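4. What Went Wrong in the Sorting Task

Our group (Chaimae El Fassi, Tarun Nishad and I) collected 124 demonstrations with the hand-held grippers. In each one, soft household items are put into an orange crate. During training on Sunday we found that 19 of them had a wrong finger width. The log said "closed" while the fingers were still open.

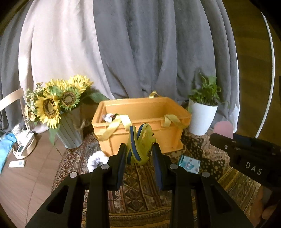 At first we blamed the soft items, for they change shape when they are squeezed. Tarun then compared the logs and saw that the error was the same for a hard block. The reason was a loose screw at the finger joint – the zero point moved a little after every hard grip. We had calibrated only once, in the morning.

A wrong width is also a safety matter. The arm would push with full force on an object which it believes is not there. Our supervisor, Verna Dvorak, stopped all tests on the arm until the fault was understood.

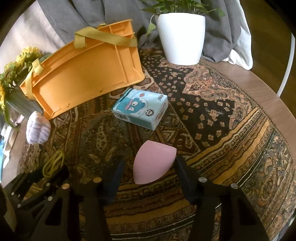 4.1 Corrections

We tightened the screws and now calibrate after every 10 demonstrations. The 19 bad files were removed and are not used in Section 5.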